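Laundry sorting

Laundry sorting is the separation of clothing and household textiles into groups before washing, or before folding and putting away. Items may be grouped by color, fabric, degree of soiling, wash temperature or owner. It is carried out in homes, laundromats, hotels, hospitals and commercial laundries, and the method depends mostly on how much there is to wash and how many machines are available.

Purpose

Sorting before a wash has two main aims. The first is to limit the transfer of dye from one item to another, which is most noticeable when a new dark garment is washed with white ones. The second is to keep together fabrics that need the same treatment. Towels and denim are heavy and abrasive when wet, and can wear or snag lighter knits in the same load.

Sorting after drying is a separate task. Clean items are divided by owner or by the drawer or shelf where they are kept, and socks are matched into pairs.

Common categories

Whites: undershirts, white socks, bed linen and dishcloths.
Darks: black, navy, dark green and brown items, including most jeans.
Colors: reds, pinks, yellows and lighter blues. Many households wash pastels separately from strong reds.
Delicates: silk, lace, wool and anything marked for hand washing.
Heavily soiled items: work clothes, sports clothes and cleaning rags.

Small households often reduce these to two groups, lights and darks. Patterned items are usually placed by their darkest color. Striped socks with a white ground are a frequent exception and may go into either group.

Containers and surfaces

Sorting may be done on the floor, on a bed or on a table. A table brings the work to waist height and leaves room to spread garments out so that stains, full pockets and care labels can be seen. Rigid plastic bins with slot handles are widely used, as they stack, wipe clean and can be carried to the machine. Divided hampers and cloth bags on a frame serve the same purpose where clothes are sorted as they are taken off.

With two bins, the unsorted items are commonly heaped beside them and moved one at a time – a white piece to one bin, a dark piece to the other – until the surface is clear.
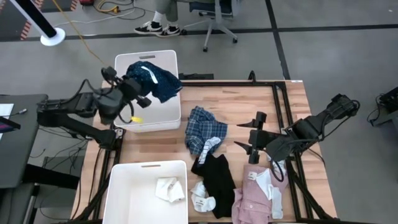

Care labels

Most garments carry a sewn-in label with symbols for washing, bleaching, drying, ironing and dry cleaning. The number of dots in the washtub symbol indicates the highest recommended water temperature, and a hand in the tub means hand washing. Where items in a load have different labels, the gentlest instruction is followed for the whole load.

Marking and pairing

Shared laundries mark items with tape, thread or pinned tags so that they can be returned to the right person. Socks may be balled or clipped in pairs, although balled socks wash and dry unevenly and are normally opened out before they go into the machine.

See also

Care label
Clothes hamper
Detergent
Washing machine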